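Progress report to the Farías Fund
Community packing project, Bulia
Prepared by Kipchumba Urio, project lead
05/07/2022

1. What this report covers

This is the second report under the current grant. It covers the packing of treat bags for the family food parcels, the work done on the packing room, and what we have spent. The first report dealt mostly with finding the room and getting the keys, so there is little repeated from it.

The fund asked us to keep the report short and to say plainly what is behind schedule. Those items are in section 5.

2. Bags packed and sent out

We packed 193 treat bags in the period. Of these, 158 have gone out with the parcels and the rest are on the shelf for the next delivery. The target for the whole grant is 2,000, and at the present rate we will not reach it by the end date. We expect the pace to pick up now that the room is set up and the supply order is regular, but we would sooner flag it now than in the final report.

Each family parcel gets one treat bag. It goes in last, on top of the dry goods, so it does not get crushed. In the first deliveries the bags went in wherever there was space and several came back with split sides. Fermín Medina changed the loading order after that and we have had no more returns for damage.

The bags are plain brown paper. We looked at clear plastic ones, which would let families see what they are getting, but paper costs less and the households we asked had no strong view. Paper also takes a label without trouble. The label gives the packing date and a phone number for allergy questions.

What goes in the bags is packaged sweets only. We do not repack anything from bulk and we do not accept open boxes. This was a condition from the fund and it has been followed. Two donations of loose candy were offered and we turned both down.

3. The packing room

The room was handed over with one low table and very poor light. We now have a white-topped table at a proper standing height, and the walls have been painted in the storage half. The old carpet has been taken up. The floor under it was in better shape than expected and only needed cleaning and one patch of filler near the door.

Shelving came from Dratora and was put up by Fermín over two evenings. One unit arrived with the wrong brackets. Dratora replaced them at no charge, but it cost us a week.

The rule on the table is that it gets cleared and wiped before each batch. Supplies stay on the shelves until they are needed. Early on, people were using the table to store cartons between sessions — this is how a batch got mixed up in the first month and had to be opened and checked again. Since the rule went up on the door it has been kept, with a few reminders.

A bag is stood upright, filled, checked against the sheet, then folded over and labeled. We tried having one person fill and another check, and that is slower but catches more mistakes. For now we use two people when we have them and one when we don't.

4. Supplies and spending

Sweets are ordered through Cudico on a monthly account. The prices have held so far. Delivery is free above their minimum order, so we place one large order instead of two small ones. This means more stock in the room at one time, and we have set aside the bottom two shelves for it, away from the heating pipe.

Paper bags are bought in bundles. We lost part of one bundle to damp before the window was fixed.

Spending is within the budget on every line except fittings, which is over because of the lighting. The underspend on transport covers the difference. We would like the fund's agreement to move that money across, and a form for this was sent with the last set of receipts. A full table of costs will follow by email once the Cudico invoice for the month has been received.

5. Behind schedule

The sink has not been connected. The plumber has visited once and has given us a new date. Until then people wash their hands down the hall, and it slows things down between batches.

The allergy sheet exists in English only. A Spanish version is drafted and needs to be checked by someone other than the person who wrote it.

Training is also behind. We planned for 13 people to be trained on the packing sheet by now and have not got there, mainly for lack of evenings when the room was free. Fermín has put extra sessions on the calendar.

6. Next period

We plan to run larger batches through the summer and build up stock before September, when requests for parcels normally rise. The sink and the Spanish sheet should both be finished well before then. We will also try a slightly larger bag, as the present size is tight with the boxed items.

The next report will give the number of bags packed by month, as the fund requested.

7. Photos
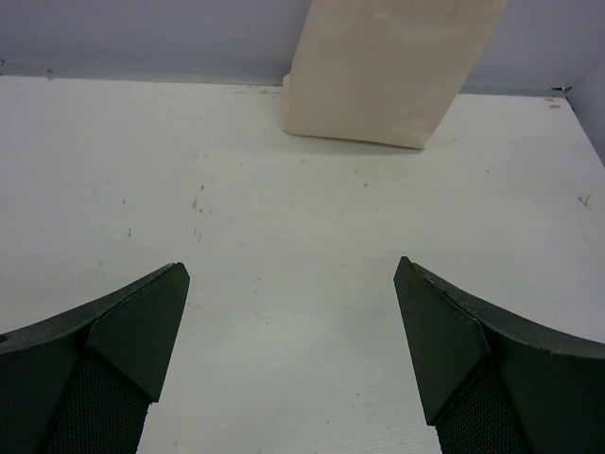
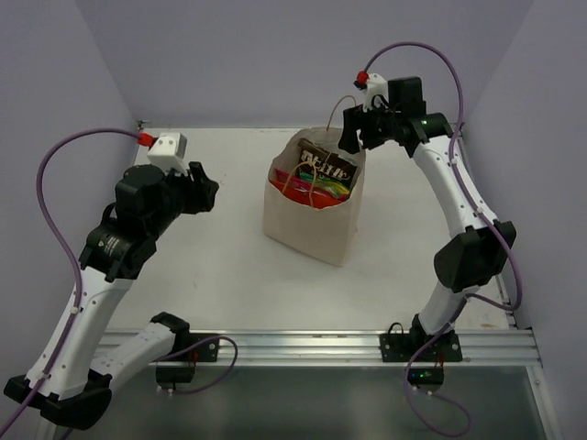 The white tabletop in both photos; the second also has a brown paper bag filled with packaged sweets.

Recent reports and notices

Packing room handover: first report to the Farías Fund
How to offer sealed food donations
Parcel delivery routes in Bulia
Allergy questions and who to call
Notes on ordering through Cudico
Packing sessions: how to sign up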